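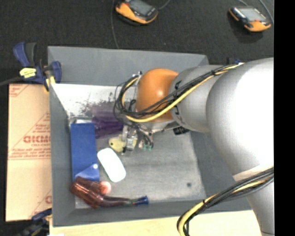

Figure 4.1 A robot arm working over a gray bin of mixed items. The gripper hangs below the orange joint, with the items gathered on the left side of the bin.

Home Contents Chapter 3 Chapter 4 Glossary Index

Chapter 4
When the Picking Changes Hands

Zoila Montoya worked as an order picker at the Ostero warehouse for 11 years. Each shift she walked between shelves with a cart, read an item number, found the item, and put it in a tote. In September the company that runs the warehouse, Skellen, set up its first robot picking cell. Montoya was asked to look after it. Her pay grade stayed the same for the first few months, and so did her start time of 6 a.m. Almost everything else about her day was different.

This chapter looks at what happens to jobs when a company automates part of the work. Chapter 3 covered the reasons companies give for buying machines. Here we follow the people who were already doing the work when the machines came in.

4.1 Tasks and Jobs

A job is made up of tasks. When Skellen planned the change at Ostero, its operations manager, Fredy Rivadeneyra, listed 25 separate tasks that a picker did during a shift. Lifting an item out of a bin was one of them. Others included checking for damage, reporting an empty shelf, clearing spilled goods from an aisle, and showing new workers where things were kept.

The robot took over lifting items out of bins, along with 2 closely related tasks. The remaining tasks still had to be done by someone. Some were given to the people who tend the cells, and some went to the pickers who still walk the aisles. A few were left off the plan by mistake. Checking for damage was one of these, and customer returns went up until it was assigned again.

Economists call this task reallocation. It is easy to miss if we look only at the number of people employed.

4.2 Why Mixed Bins Are Hard

Look again at Figure 4.1. A long blue box, a smooth white item with rounded corners, and a glossy bottle-shaped item do not present the same surfaces to a gripper. A person reaching into a bin like this adjusts without thinking much about it. A robot has to locate an item, choose a place to take hold of it, and move without striking the walls of the bin.

At Ostero, the cell stops and calls for help when it cannot find a good grip. The person tending it may turn an item over, move it away from a wall, or take it out by hand. Montoya said that in the early weeks she felt she was "picking for the robot." Later she learned which items caused the most stops and began asking for them to be stored elsewhere.

4.3 A Different Kind of Tired

Pickers at Ostero used to complain of sore feet and backs. Cell tenders walk less. Their complaints are about waiting, noise, and having to pay attention for long periods when little is happening. In a survey of staff at the site, more than 70 percent of tenders said the work was easier on the body. Many of the same people said the shift felt longer.

Rivadeneyra first planned to have each tender stay at one cell all day. After the survey, tenders began to trade places with aisle pickers at the lunch break. The second Skellen warehouse, at Ccori, has used this schedule from the start.

Key terms: task, task reallocation, cell tender, job rotation

Shares 11 Comments 2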